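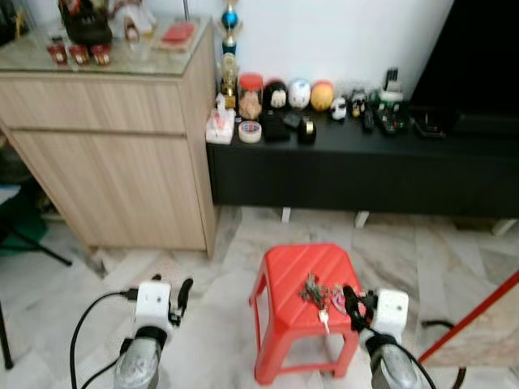 Lulden at the red stool, keys on top, right gripper in close.

June, 10 a.m. start, more or less

Upkeep on Lulden before the next round of pickups. The right arm has been stopping short on the last part of its reach, and only when the wrist is turned out. Santino blamed the calibration. I blamed Santino, who did the calibration. We were both a little wrong.

Ran the slow reach to the stool by hand from the console, one joint at a time. Shoulder fine, elbow fine. Turning the wrist outward, the motor current climbed steadily and then the controller gave up with error 43, which the manual describes as "motion not completed." Thank you, manual.

Unclipped the right wrist cable and ran the same move again. No error. So it's the cable: the last person to tidy it clamped it too short, and at full turn it was pulling on the connector. The last person to tidy it was me, in handwriting I can't deny on the tag. Moved the clamp down the forearm and left 70 mm of slack at the wrist. Did the left to match while I had the driver out.

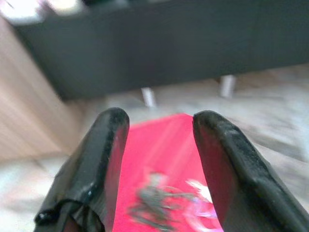 Fingers next. The black surface is scuffed and speckled along the tops and I don't love it. Wiped a test patch with a damp cloth, and the dust came off but the scuffs are there for good. The grip pads still hold, so I'm not swapping them yet. The spare set from Gallardo is in the drawer with the hex keys. Please don't open it to "check the fit" again, the bag doesn't reseal.

Wrist camera smears badly on fast moves. Exposure was on auto, so I fixed it short and turned up the gain. Grainier, but I'd sooner have grain than soup. Dropped the wrist speed to 57 percent as well, until somebody has the patience to tune it properly.
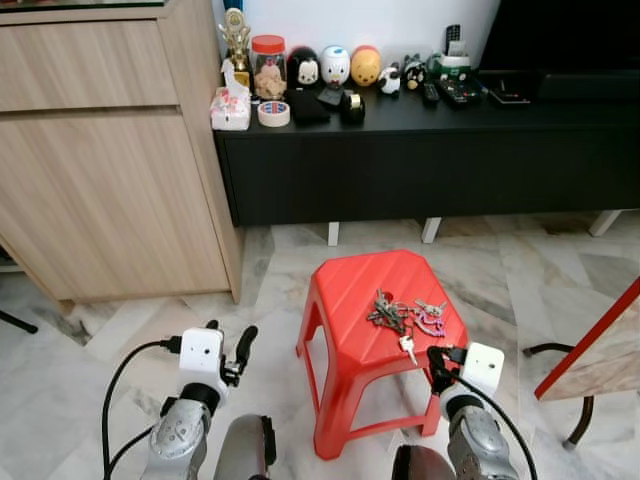

Re-zeroed both arms after the clamp work. Left came up clean. Right needed two tries, the first being the one where I forgot to save.

Keys are a mean test object, what with the rings and the charms and the one key that always points somewhere else. Keeping them for that reason. The ridges on the stool top don't help the fingertips get under anything, so approach from the side.

To do:
- label the new clamp position on both forearms
- ask Cuvport for a longer wrist cable, right side first
- back up the zero file before touching it (S.D., this means you)
- look at the fingers again after the next long run

Left powered down, brakes on, 4 mm driver back in the tray.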